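Site visit report: serviced plots at Rudovcombe, Phase 2
October 2024

Purpose of visit

The Rudovcombe land release opened its second phase to trade visitors and registered buyers. The visit covered the serviced residential plots on the north side, the mixed-use strip along the access road, and the sales office. Andeck is the master developer. Hegarty handles plot sales and reservations. Road and utility works are contracted to Dimska.

Access and layout

Entry is from the county road by a new two-lane spur with a temporary gravel shoulder. Signs were in place as far as the sales office. Beyond that, plot numbers are painted on stakes, and several on the eastern row did not match the plan handed out at the desk. Hegarty staff said the plan had been redrawn in July and that the stakes were still on the old numbering. Buyers should check any plot against the survey coordinates before signing a reservation.

Phase 2 has 28 residential plots. The smallest is 369 square meters and most of the row facing the park strip is larger. Corner plots carry a wider side setback, so the buildable width is less than the frontage suggests.

Services

Water and sewer laterals are capped at the front boundary of each plot on the north side. Power is in conduit as far as the pedestals, with no meters fitted. Gas is not offered. Telecom ducts are laid but empty, and no provider has been named.

Storm drainage runs to a detention basin at the low end of the site. The inlet structure was complete. The outlet had a temporary pipe and sandbags, and the final headwall is listed as open work in the Dimska schedule. The three lowest plots back directly onto the basin fence.

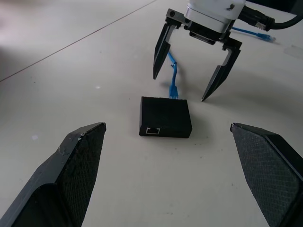
Ground conditions

The geotechnical summary was available to read at the desk but could not be taken away. It reports firm clay under a thin layer of fill over most of the north side. Fill is deeper near the former farm track, which crosses four plots at an angle. The summary recommends a separate investigation on each of those plots before foundation design. That cost falls on the buyer.

Terms

Plots are sold freehold with a building covenant. Construction must start within two years of closing, and resale of an unbuilt plot needs written consent from Andeck. The road maintenance charge is $140 per quarter until the roads are adopted. No adoption date is given in the draft contract. Design review is done in-house by Andeck, with material samples and elevations submitted together.

Mixed-use strip

Four parcels front the access road. Ground floors must be retail or office, with housing allowed above. Parking is shared in a rear lot that has been graded but not paved. Two parcels were marked as held. Hegarty did not give asking prices for the others and is taking written offers.

Points to follow up

Corrected plot plan matching the stakes.
Completion date for the basin outlet.
Copy of the geotechnical summary, with borehole locations.
Wording of the resale consent clause.
Whether the maintenance charge is fixed or indexed.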